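# Play Kitchen Corner, Zindia

We keep our play food on one long white table in the Pisico room. It is open every Saturday, and the youngest visitors usually go there first. Most of the set came from Nijs, and we add new pieces in July when the budget allows.
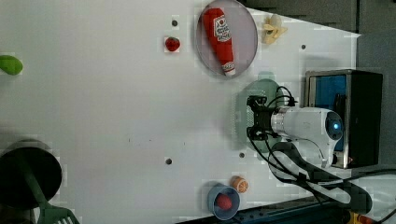

Ketchup on the plate, with the peeled banana close by.

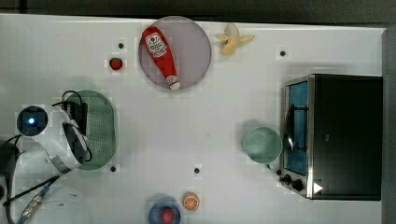 The green colander, and the toaster oven on the right side. 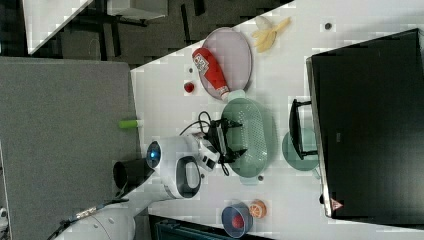

An orange with its cut face showing, next to the blue bowl.

The favorite food changes every month – in spring all the children wanted to cook soup, now it is breakfast. Please put small pieces back in the Stisix box before you leave, and tell us if something is broken. We wash the dishes and the food every 5 weeks in warm water with mild soap. The room is number 513, next to the stairs.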